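Kitchen Table Tips for Parents Who Follow the School Board
Updated 11/6/20

In our home the letters about the new health lessons came all in the same month, October, and they were soon lying everywhere. The draft of the Multbridge school board has 218 pages, and parents may send comments of up to 100 words for each chapter. I wrote down what helped me to keep order in the house during this time.

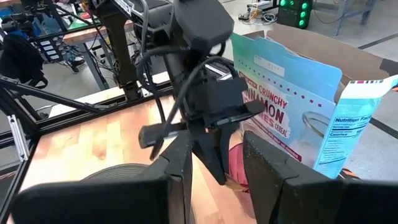
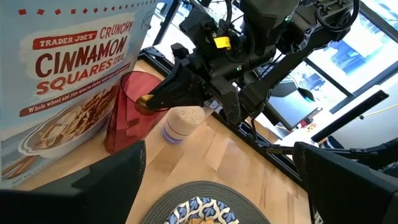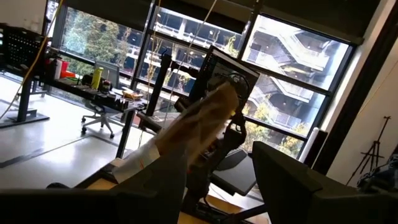

Keeping the papers

Use one folder for letters from the school and another one for letters from the board. Write the date of arrival in pencil in the upper corner. If a paper has a grease spot, put baking soda on it and leave it overnight, then brush it off with a soft brush. For a coffee spot I don't know a good remedy. Ask the school office for a new copy.

Do not print the whole draft. I printed only the chapter for grades five and six, and I made the holes before I read it, so no page was lost.

Writing the comment

Wipe the table and let it dry completely before you put the form on it. Blue ink is accepted in Kincaid, but Grernmont wants black. Give the number of the page and say which sentence you would like to be changed. Our comment was about page 192, where it is not clear if parents get to see the material before the lesson.

Opt-out forms

These must be signed again every year. I tape a copy inside the cupboard door with painter's tape, it comes off without damage to the paint. The original goes to the school by hand, and I ask for a stamp.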